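Programming by demonstration

Programming by demonstration, also called teaching by showing, is a way of giving a robot a new task without writing out its movements in code. A person carries out the task, either by moving the robot's arm by hand or by driving it from a distance, and the machine's sensors record what takes place. The recordings are then used to produce a control program, or policy, that the robot can run by itself.

The method is used where a task is easy for a person to perform but hard to describe in exact terms. Fitting a part into a close hole, folding cloth and laying out food are common cases. It is less often used for work in which every part arrives in the same position, as fixed programs are cheaper to maintain.

Methods

In hand guiding, the motors of the arm are set so that they hold its weight but give way when pushed. The teacher takes hold of the arm near the wrist and leads it through the task. The positions of the joints are stored many times a second. Hand guiding requires little equipment and lets the teacher feel contact directly, but the teacher's own hands and body may block the cameras.

In remote control, or teleoperation, the teacher stands or sits away from the arm. The controls may be a joystick, a tracked handle or a second arm of the same shape, known as the leader, whose movements are copied by the working arm. Remote control keeps the teacher out of view of the cameras, and the recorded images therefore resemble those the robot will receive when working alone. Its chief drawback is a weaker sense of touch. Some systems return a part of the measured force to the teacher's hand.
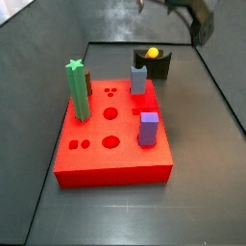
Insertion tasks are widely used in teaching and in comparing methods. The teacher must bring a shaped piece to its opening, turn it to the correct angle and lower it without jamming. Difficulty depends greatly on the outline of the piece. A round peg may be turned freely about its long axis, whereas a five-pointed star, such as the tall green prism standing in the red foam board, matches its opening at only five angles. Foam boards forgive small errors that would stop a rigid part, and are often chosen for early lessons for this reason. Tall pieces can also hide shorter ones behind them, and a second camera at another height is commonly fitted.

The Pultulside collection

A collection of demonstrations was assembled at Pultulside under the direction of Raíssa Godoy, using control equipment made by Lemik. It contains 3,382 recorded attempts, of which 3,328 were accepted after review. The remainder were withdrawn on account of missing joint readings. Hand guiding was used for 590 of the accepted recordings and remote control for the others. New teachers were given up to 100 practice attempts before their work was admitted. Recording ended in October.

A later study at Potton used the same material to examine the effect of pauses. Teachers working by remote control tended to stop just above the opening before lowering a piece, and policies trained on these recordings sometimes stopped in the same place and did not resume. The Fonseca procedure, adopted afterwards, shortens such pauses before training while leaving the path of the arm unchanged.

Limitations

A policy learned from demonstrations may fail when it meets a position that no teacher visited. Small errors can add up and carry the arm further from the recorded paths. One remedy is to let the robot attempt the task while a teacher watches and takes over when needed, the corrections being added to the collection.

Differences between teachers present a further difficulty. Two people may approach the same opening from opposite sides, and a simple average of their paths may pass through an obstacle. Later methods represent several possible paths and select one of them at the time of use.

See also: Force control; Hand guiding; Teleoperation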